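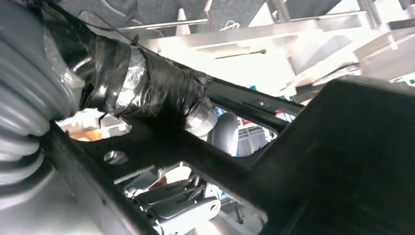 Raltomano, Monday, May 6, 2019

Putting a blue metal rack to work: bins below, what on top?
posted by Maricica Bucur

I finally have a proper rack and I love it! Blue metal, posts full of punched holes, a nice wide top shelf and another one down near the floor. The low one has my crates and bins on it. The top is so smooth and shiny that I want to keep it for sorting parts, but small plastic pieces slide when I bump a post. Do I line it? And is it fine on carpet?

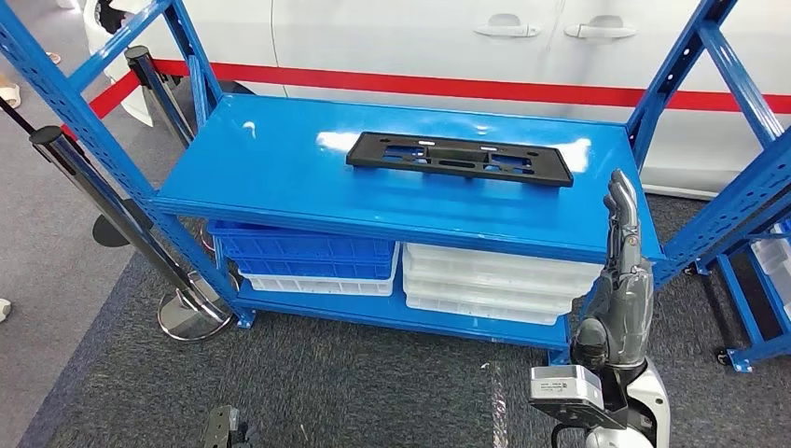

I'd also like to stack the bins higher if that's safe – I have plenty more of the see-through kind.

Bilal Bitar
Great choice, these racks are so handy! Get a thin rubber mat and cut it a little short of the edges, so you can still wipe the rim. Mine cost 800 at the market and has lasted for years. For carpet, put a flat square of board under each foot and check with a level after a week, then again once it's fully loaded. Heavy bins at the bottom, always.

Rostam Akbari
nice rack. mine is green

Osamu Uchida
Agree with Bilal on the mat. I'd stop at four bins high – past that you end up lifting three to get at one. Labels on the short side, facing out. And use those holes! S-hooks fit in most of them, great for tape and scissors.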